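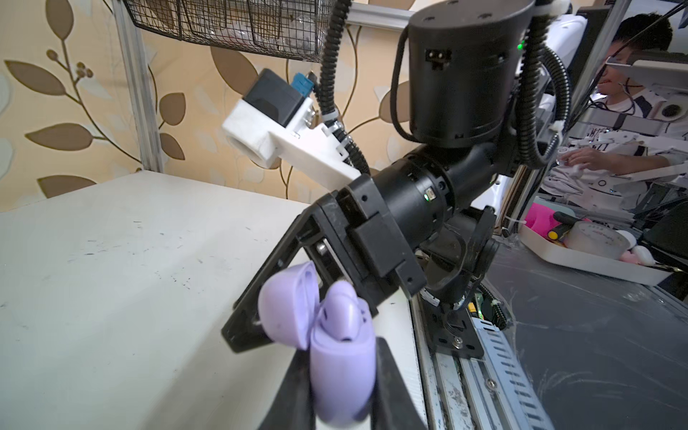 Monday, September 7, 2026

Second week of comparing fingers for the Hosholm cell and I still don't believe the sales sheet. It says the Katsaros fingers are "suited to consumer electronics of all shapes." All shapes is a lot of shapes. I would like to meet the person who tested all of them.

Spent the day on earbud cases again. I picked them because they are small, smooth and rounded, and because everyone in the Rumton office has an opinion about what a gripper ought to do with one. The opinions come mostly from people who have only ever picked one up with a hand. A hand has skin on it. The black fingers have whatever friction they have, and I have yet to find a number for it that two documents agree on.

What I wanted to settle was whether the wide finger earns its place. The narrow one gets in beside a case easily and I can see past it on the wrist camera. The wide one covers more of the shell but hides things, and I keep having to work out from the second arm's view where the tip has got to. The notes from Clirkdale say two wrist cameras make this a non-issue. They don't say who pays for the extra minutes while you look from one window to the other and back again.

I ran the morning set at the low force setting, then put it up a notch after lunch. 72 attempts over the day. I logged 19 I wasn't happy with, and of those, nine were the same complaint: the case turned in the grip when the lid was touched.
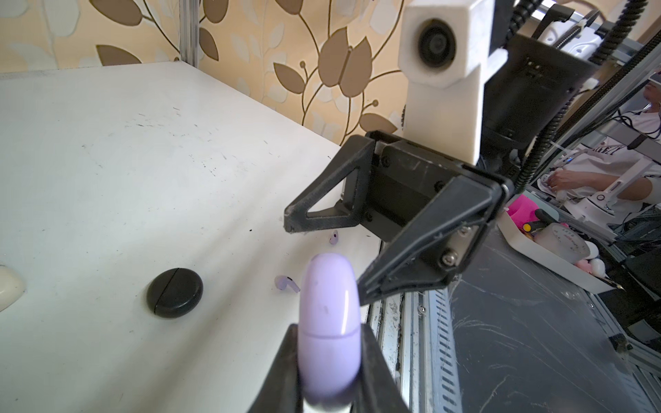 The turning bothers me more than the drops do. A drop is a drop, you write it down and go again. A case that rolls a few degrees between the fingers still gets counted as a successful grasp by the software, and then the other arm goes for the lid where the lid used to be. The controller sees the fingers closed on something and is pleased with itself. I said in the call that "closed on something" shouldn't be a pass, and was told the threshold could be revisited in October. We'll see.

To be fair to the thing, it did better than I expected on the purple case held upright. I had bet against it. With the seam level and the fingers square to it, I could get the tip of the other arm to the lid without much fuss. Square is doing a lot of work in that sentence – it took me several tries to get there each time, and a customer won't have me sitting there nudging the leader arm.

Also still not convinced about the camera mounts. The printed ones are light and cheap and I can swap them fast, but I don't trust the angle from one day to the next. I ran the calibration twice today and got two answers. Small difference, smaller than the tolerance they quote, but if I can't repeat it before lunch and after lunch I don't want to hear about accuracy. 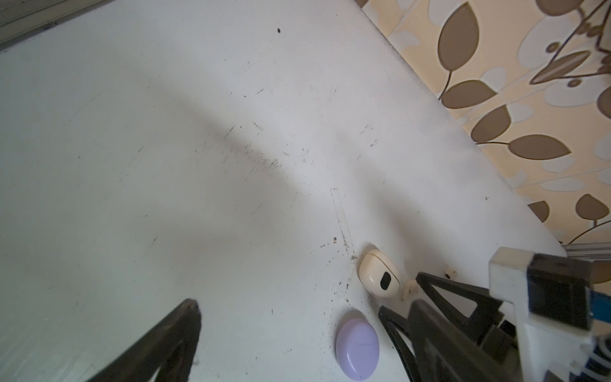
Loose earbuds next. Everybody keeps skipping ahead to these because they look good in a video. A case gives you two broad sides to press on. A bud gives you a stem if it happens to be lying the right way, and the finger tips are a poor match for anything that small. The open triangles in the fingers save weight, I'm told. I wonder if they also let the tip bend outward under load, and I'd like to put a dial gauge on one before anybody promises Hosholm a number.

Things to do tomorrow, if I get the bench:

- repeat the low force set with the cases lying on their sides
- wipe the table down first, there is too much grit on it to blame everything on the fingers
- mark the camera mount with a paint pen so I can see if it creeps
- ask Clirkdale for the raw logs behind their comparison chart

That last one I've asked for already. The chart has a very nice tall bar for their preferred gripper and no trial count anywhere on it.

Eyes tired from switching views. Wrote up the sheet and left the overall score blank.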